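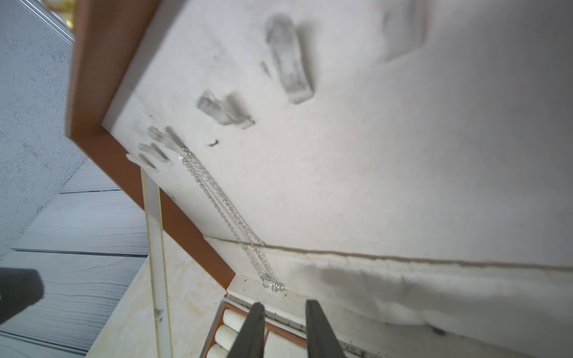
I have been told, for most of my adult life, that I need a better jewellery box. The people who tell me this are kind and tidy, and several of them have given me one. I remain unconvinced.

The argument goes like this. Necklaces tangle, so necklaces should hang. A proper box has hooks inside the lid, and once each chain has its own hook you will never again stand at the bedroom window at ten to eight picking at a knot with a pin. My sister-in-law Eylül Kaplan believes it completely. She gave me a Cullholm box in November and hung my silver chain up herself before she'd let me put the kettle on.

I don't say the hooks are useless. A chain on a hook hangs in a line, and a fine chain hanging in a line is easier to pick up than the same chain in a saucer. I'll give them that much. What I doubt is nearly everything else that gets claimed for them.

Start with the lid. A lid is a thing that moves. Every other place in the house where we hang something, we hang it from something that stays put: a coat peg, a cup hook under a shelf, a nail. Only in a jewellery box do we hang the most easily tangled thing we own from a surface that swings through a quarter of a circle each time we want an earring. Shut the lid and the chains aren't hanging any more. They are lying in a heap with a roof on, and whatever they get up to in there, the hooks have no say in it.

Then there is length. A short lid suits a short chain. Anything longer has to be doubled over to fit, and then the pendant ends up down by the hinge, where I would least like a pendant to be. Makers know this, I suppose, and some of them sew a little pocket at the bottom of the lid to catch the ends. I have yet to meet anybody who puts the ends in the pocket every evening. Muthoni Massawe, who shares my office and owns far nicer things than I do, says she did it for seven days and then used the pocket for safety pins.

And the linings. Why are they so often white? I can see how it looks in a shop, under those lights, with nothing in it. At home a pale lining picks up every smudge from every finger, and silver leaves its own grey behind wherever it rubs. You can't take it out and wash it. You dab at it with a damp cloth and make a bigger, fainter mark. A brown lining would be duller and I would buy it tomorrow.

Clear plastic hooks annoy me for a different reason. They are meant to disappear, so that you see the necklace and not the fitting, but a hook you can't see properly is a hook you miss with the chain, first thing in the morning, without your glasses on. Brass would do. Even a row of plain pegs would do.

My real quarrel, though, is with the idea that the box is what makes a person tidy. I once spent an evening reading advice on a website called Hullalico, which recommended a Gusent cabinet with room for up to 30 necklaces. Thirty! I wear two. One is the silver chain, and the other was my aunt's and comes out for weddings. If I owned thirty I would not have a storage problem, I would have a shopping problem, and a cabinet on the wall would only make it look respectable.

Eylül says I'm being contrary, and that a thing you can see is a thing you'll wear. There may be something in that. My aunt's necklace lived in a twist of tissue in a sock drawer for years and I forgot it for whole summers together. But the same aunt had no box at all. She fastened each clasp before putting a necklace down and laid it flat in a dish, one to a dish, and I never saw her with a pin at the window.

Fastening the clasp takes a couple of seconds and costs nothing, and I'd like to see it tried for a month by anyone about to spend money on hooks. If the knots keep coming, buy the box. Get a deep lid, and ask if they do it in brown.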